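主题：Re: [manip-list] 阀门手柄对齐：先对轴线还是先对手柄
发件人：Tharushi Barua
收件人：manip-list
抄送：Arvid Blomqvist

Arvid，各位好：

拖了几天才回，等最后一批仿真跑完。原信我留了相关的几段在下面，逐段答，后面附上我们组里的实验摘录，想直接看结果的可以跳过去。

> Arvid Blomqvist 写道：
> 上次 Fathima 在列表里提到，你们把“抓手柄”和“转手柄”拆成了两个阶段，中间加一次姿态重估。我在 Antal 这边照着做了一遍，成功率没有明显变化，时间倒是长了。想问重估的时候你们到底在估什么，是阀杆轴线，还是手柄的朝向？

两个都估，但顺序有讲究，用的数据也不同。

阀杆轴线在接近之前就估好，用的是安装板的位姿。阀座固定在板上，板四角有黑色紧固件，视觉上很好找，板的位姿出来以后轴线就跟着出来了。手柄朝向单独估，放在手指降到手柄上方、还没有闭合的时候。这时候腕部已经竖直，剩下的未知量只有绕竖直方向的一个角和一个很小的平移。

如果你把两件事放在同一步里做，优化器会拿手柄的角度误差去补轴线的平移误差。数值上残差很好看，一转就别住。我猜你那边时间变长而成功率不动，原因多半在这里，不过要看了你的日志才能说死。

> 另外我不太明白你们为什么坚持从正上方下去。斜着进的话，腕部离奇异位形更远，规划也容易。

斜着进我们试过，在前一版里还是默认方案。问题出在手柄的形状上。手柄是一根扁平的横条，两端圆，下面接一根细杆。斜着进时两个指尖高度不同，低的那个先碰，手柄被推着转一点，等高的那个到位，刚估好的朝向已经作废了。从正上方下去，两指同时到高度，夹的时候受力基本对称。

腕部离奇异位形近一些，这个代价我们认了。具体做法是在规划时给腕部关节加一个软约束，并且限制转动阶段的行程：一次转不到位就松开、回转、再夹。多一次松夹，但每次都在舒服的区间里。

仿真里用的臂是 CRX-5iA 的模型，夹爪是两指连杆式的，指尖浅色，接触面按平面处理。臂放在木板上，木板放在桌上，朝向故意斜着摆，免得基座坐标轴和桌沿平行，掩盖掉坐标变换里的符号错误。这种错误我们吃过一次亏，代码里两处符号都写反了，正好抵消，换了个摆放角度才露出来。 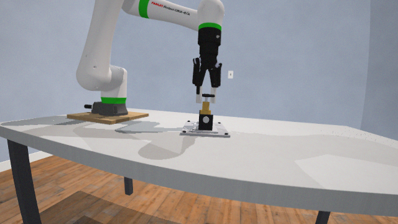 再说闭合速度。我们原来的闭合分两段，先快后慢，切换点按手指开度算。手柄的宽度是已知的，所以看起来没什么问题。可是手柄朝向有误差时，夹爪看到的有效宽度会变大，切换点就晚了，手指以快速段的速度撞上去。现在的切换点改成按接触力的估计值来，开度只作为保底条件。保底条件不要删，仿真里接触求解偶尔会漏一步，力的估计在那一步是零。

力的估计没有用指尖传感器，用的是夹爪驱动电流的模型。这个模型是 Iresha Sheikh 标的，参数放在仓库 Vendport 的 calib 目录下面。换了夹爪请重新标，直接拿去用会偏小，表现为夹不紧、转的时候打滑。

> 最后一个问题：你们报告里的“失败”怎么定义？我看 Fathima 那封信里的数字，和我自己算的口径可能不一样。

口径确实不一样，我核对过你发来的脚本。你的脚本里，手柄到达目标角度就算成功，不管之后有没有弹回来。我们的定义是：手柄到达目标角度，手指张开并撤离之后，再等仿真稳定，手柄角度仍在容差以内，才算成功。松手时手柄被带偏的情况，按你的口径是成功，按我们的是失败。

另外你的脚本会把规划失败的样本剔除，我们不剔除。规划不出来也是失败，单独归一类。这两条改过来以后，你的旧数据应该会低一些，跟我们的旧版才能比。

下面是组里的摘录，整理的人是 Iresha Selvanayagam，我只删了内部路径和机器名。

----- 附：实验摘录 ----- 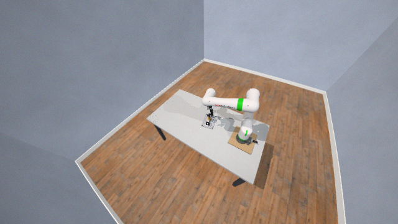
Wultside 研究所 · 接触操作组

项目代号：Harnetska
整理：Iresha Selvanayagam
内容：两阶段阀门操作，仿真部分

一、目的

验证在抓取与转动之间加入手柄朝向重估，是否能减少转动阶段的别卡和松手后的角度偏移。对照为旧版单阶段方法，轴线和手柄朝向一次估完，中途不更新。

二、场景

房间只有墙面、踢脚线和木地板，没有多余物体。桌面为浅色，机械臂底座装在木板上，阀门组件连同安装板放在桌上。机械臂、木板和组件以外，桌面不放东西。干扰物的实验另做，不在这份摘录里。

光照保留了投影。之前有人建议关掉阴影，说渲染快，位姿估计也稳。关掉以后确实稳，但估计网络学到的东西拿到有阴影的环境里就不行。臂自己的影子会落在桌面上，有的姿态下还会压到安装板旁边，这部分误差应当算进结果里。

组件由下往上是：安装板、黑色阀座、黄铜色阀体、细阀杆、横向手柄。碰撞模型里阀座用长方体，阀体用分级的圆柱，手柄用胶囊体。手柄最初用的也是长方体，两端的棱角会和指尖产生虚假的点接触，改成胶囊体以后这个现象消失。

三、随机化

随机的量有：安装板在桌面上的位置、安装板的朝向、手柄初始角、阀杆摩擦、光源方向。相机位置固定两处，一处靠近桌沿看夹爪和组件，一处从高处看整张桌子。高处的画面只用来检查臂和桌面的相对关系，不进估计网络。

安装板的位置限制在臂竖直向下能够到的范围内。够不到的位置事先去掉，避免把工作空间的问题算到方法头上。够得到而规划失败的，保留。

每组条件用 5 个随机种子，新旧两种方法用同一套种子和同一套初始状态，逐条可以对上。

四、流程

先由远处图像估安装板位姿，推出阀杆轴线。夹爪移到轴线上方，腕部调整为竖直，手指张到最大。下降至预备高度，停住。此时取近处图像，估手柄朝向，更新夹爪绕竖直方向的转角。更新后如果转角变化超过门限，先升回去再转，不在预备高度上原地转。然后下降，闭合，转动，张开，撤离，等待稳定，记录手柄角。

门限取 7 度。取得更小，升降的次数多，时间拖得很长；取得更大，指尖在原地转动时会扫到手柄端部。这个值是针对目前的手柄长度定的，手柄换长以后要重新取。

五、结果

新方法共完成 2592 次试验，失败 37 次。失败的分布如下。

规划失败：5 次。全部出现在安装板靠近可达范围外缘的时候，腕部软约束和竖直约束同时顶住。把软约束放松以后都能规划出来，但放松后的轨迹没有列入统计。

夹持打滑：7 次。都在阀杆摩擦取到上限附近时出现，转动中指尖相对手柄滑移，最后到不了目标角。

其余的失败都属于松手偏移，即手柄转到了目标角，张开手指时被一侧指尖带走。两指没有同时离开手柄，先离开的一侧失去支撑，后离开的一侧把手柄推过去。连杆式夹爪在大开度附近两侧的间隙不完全对称，模型里照实加了这个间隙，所以仿真里也能看到。

旧方法在同样的初始状态下失败明显更多，主要是转动阶段别卡。别卡这一类在新方法里没有再出现。旧方法的打滑和新方法差不多，说明打滑和朝向估计关系不大，是夹持力的问题。

六、没有解决的

松手偏移是目前最大的一类。试过两个办法。一是张开之前先沿转动的反方向退一个很小的角，卸掉扭矩再张。偏移减小，但在摩擦很低的样本上会把手柄带回去。二是张开时降低速度，偏移也减小，时间变长。两个办法都没有合入主分支，统计里用的是原来的松手动作。

阀杆摩擦目前是常值加一个静摩擦项。真阀门在行程末端阻力会变大，模型里没有。所以上面的结果只说明中间行程，不说明能不能关紧。

摘录里没有真机结果。

----- 附完 -----

Tharushi 再补几句摘录里没写的。

关于预备高度。Arvid 在另一封私信里问过，为什么要停，边降边估不行吗。行，但要处理图像和关节状态的时间差。停住估，时间差的影响就没了，代码也短。我们现在关心的是方法本身有没有用，延迟补偿以后再说。预备高度的选取原则是：两指张开，指尖还没有到手柄的两侧，手柄从近处相机看过去没有被挡。太低的话，靠相机一侧的指尖会遮住手柄的一端，朝向估计马上变差。你那边相机如果装在别的方位，这个高度要自己调，不要抄我们的配置文件。

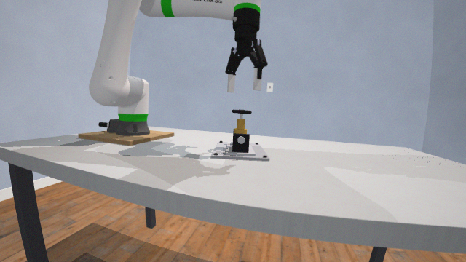 图：手指张开，位于阀门手柄上方，指尖未接触。

调高度的时候有个简单的检查办法：把安装板转几个朝向，每个朝向下看手柄两个端部是不是都在近处画面里可见。有一个朝向看不见，就升高一点再来。不要只看估计网络给的置信度，遮挡一端时它给的置信度有时反而偏高，原因我们还没查。

关于升回去再转。这一步看着多余，组里也争论过。Fathima 的意见是，只要指尖高于手柄就没有碰撞风险，原地转即可。我同意理想情况下是这样，但张开时连杆向外伸，下面的指尖位置随间隙有晃动，再加上板的高度估计也有误差，余量就不多了。最后留了门限，小角度原地转，大角度升回去。代码里是一个开关，想比较的可以自己关掉。

关于仿真步长。默认步长下，手指闭合的瞬间偶尔会穿进手柄，下一步再弹出来，手柄角因此跳一下。减小步长可以消除，但整批跑下来时间太长。我们的做法是只在手指开度小于阈值时减小步长，其他时候用默认值。你如果复现时看到闭合瞬间手柄角有尖刺，先查这里，再去怀疑控制。

关于日志。请把下面几样都留着：安装板位姿的真值和估计值，手柄朝向更新前后的值，闭合切换时刻，手指开度，驱动电流，以及松手前后的手柄角。Arvid 你发来的日志里没有更新前的朝向，所以我没法判断重估那一步到底有没有起作用。补跑几条带这个字段的就够了，不需要全部重跑。

还有一点和你那边的结果可能有关。你的配置里，重估以后同时更新了平移和转角。我们只更新转角，平移仍用由安装板推出来的值。近处相机看手柄，手柄是对称的横条，中心位置靠两端的可见程度来定，光照一偏就会跑。你可以先把平移更新关掉，其他不动，用同一套种子跑一遍。如果别卡减少了，问题就在这里。

仓库里对应的配置叫 yaw_only，旧配置保留为 joint_fit，两个文件只差估计部分。跑之前确认评估脚本用的是新口径，脚本开头会打印出来。

松手偏移这一块，列表里如果有人做过连杆式夹爪的对称张开，请告诉我们是在控制里补的还是在机构上改的。Iresha Selvanayagam 倾向于在控制里做，先让两侧的接触力降到相同再张开，可是驱动电流模型分不出左右两侧，只能给一个合力。加指尖传感器当然可以，但那样就得换指尖，前面标定的东西也要重做。

日志请直接发我，文件大的话放到 Antal 的共享目录，给我路径即可。

Tharushi

> Arvid Blomqvist 写道：
> 顺便说一句，我这边的手柄碰撞模型还是长方体，如果这也有影响请一并告诉我。

有影响，见摘录第二节。先换成胶囊体再跑 yaw_only，不然两个因素混在一起。

--
manip-list 邮件列表
退订请向列表地址发送标题为 unsubscribe 的空邮件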